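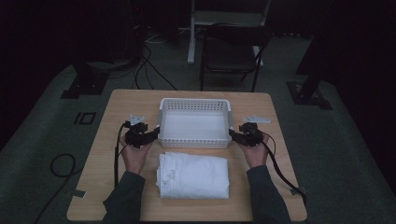 3.2 Materials and the folding task

The second part of our study concerns the work that follows the washing, when white cloths are folded and put into a basket. In the homes we visited in Sitau and Nukau this work is done many times in a week, but few people could explain to us how they do it. We recorded 52 folding sessions, with 1,340 single folds in total.

For all sessions we used a light wooden table with rounded corners, a white plastic basket with small square holes along its rim, and soft white cloths. The basket was placed towards the back of the table, and the cloth in front of it. We did not fix the exact position of the basket, as people at home also move it during the work.

A cloth can be in one of two states, which we call "gathered" and "laid". In the gathered state (Figure 4) the material is pressed together and makes deep, upright folds, so the corners are difficult to find. In the laid state the edges can be followed with the eye, even when they are somewhat rumpled.
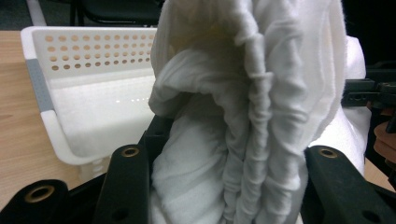 Figure 4. White cloth in the gathered state, with the basket on the table at left.

The change from gathered to laid took the most time in our records. Over 9 seconds were needed on average, while the last fold was often made in less than 2. Sarla Dixit, who coded the sessions, marked a fold as finished when the cloth kept a roughly rectangular shape and was no longer touched.

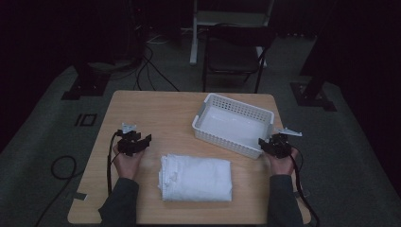 A finished stack was not required to be perfectly flat. Soft, rounded edges and creases on the top were accepted, and the layers could be visible at one end. We also did not ask for the stack to be put in the basket at once. Some people prefer to leave it on the table until the next cloth is ready, and this habit is treated in Section 3.3.

Print this section
E-mail to a colleague

Related items
Hanging and drying habits in Nukau
Small tables for household work: the Flivden survey
Ban: a word list for cloth and linen

Contact | Copyright | Back to top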